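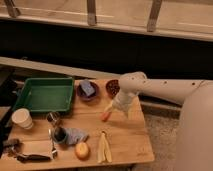

Fisgate Residents' Forum
Shared Spaces > Kitchen and Common Room
Topic: Clearing the common table at the end of the day – proposed procedure
2 pages, 176 views

Trisino_House_Office
Posted October 29, 2026
Residents are invited to comment on the following draft procedure for the common table. It would apply to both floors.
1. Items left on the table after the evening meal are to be sorted into three groups: washing, food and disposal.
2. Cups, mugs, bowls, jars and utensils are to be carried to the sink in a tray. The green trays may be used for this purpose.
3. Loose fruit is to be returned to the fruit shelf. Dry goods in open bowls are to be covered or put back in their containers.
4. Paper cups and paper bags are to be placed in the appropriate bin.
5. Sponges, cloths and rubber gloves are to be returned to the sink area and are not to be left on the table overnight.
Comments will be accepted in this thread until the end of the week.

kabbaj_second_floor
Posts: 100
Thank you for circulating the draft. I support items 1 through 4. I would ask that item 2 be amended. Mugs should be placed upright in the tray, and glass should travel separately from metal utensils. We have lost several small jars to forks and spoons sliding about when the tray is lifted.

Fadenero14
I must disagree with the use of the green trays. They were purchased for serving. If they are used to carry dirty dishes, they will need to be washed each evening, and the draft does not state who is to do so. A separate washing-up tub would be preferable.

Trisino_House_Office
The point regarding the trays is noted. There is at present no budget line for a tub. The intention was that the person who carries the tray also rinses and dries it. This can be written into item 2.

north_stair
With respect to the previous poster, I do not believe a tub is needed. The trays have raised sides and a flat bottom, they hold a full table's worth of cups and bowls, and they take very little time to rinse. A deep tub encourages people to stack things and leave them to soak until morning.

My concern is item 4. Flattened paper bags are reused by a number of residents for produce and should not be treated as waste. I would suggest the following wording: "Clean paper bags are to be folded and kept in the drawer. Soiled bags are to be discarded."

kabbaj_second_floor
I second the wording on bags.

Fadenero14
I have no objection to the wording on bags. I maintain my objection on the trays – a serving tray and a washing-up tray are two different articles, and a household of this size should own both.

quiet_hours_please
May I raise the matter of sponges? A sponge kept in a bowl does not dry out properly, and more than once I have reached for a bowl and found that it was serving as the sponge holder. Two bowls side by side, one for food and one for the sponge, is an arrangement I would like to see ended. The sponge should have its own rack at the sink.

Damp cloths should likewise be hung up and not left draped over the dishes.

north_stair
Agreed as to the rack. Gloves could hang from the same rail, fingers down, with the cuffs clipped.

Fadenero14
Fingers up, if they have been rinsed inside. Otherwise the water collects in the tips.

Trisino_House_Office
The draft has been revised as follows.
Item 2: mugs upright, glass kept apart from utensils, tray to be rinsed and dried by the person who carried it.
Item 3: unchanged.
Item 4: clean paper bags to be folded and kept.
Item 5: sponges to be kept on a rack at the sink and not in bowls. Cloths and gloves to be hung on the rail.
The objection to the use of serving trays is recorded and will be reviewed when the next order for kitchen supplies is prepared.

Fadenero14
I thank the office for recording the objection. Please advise whether the rack is to be ordered now or with the other supplies.

Trisino_House_Office
With the other supplies. Until then, the saucer beside the tap may be used.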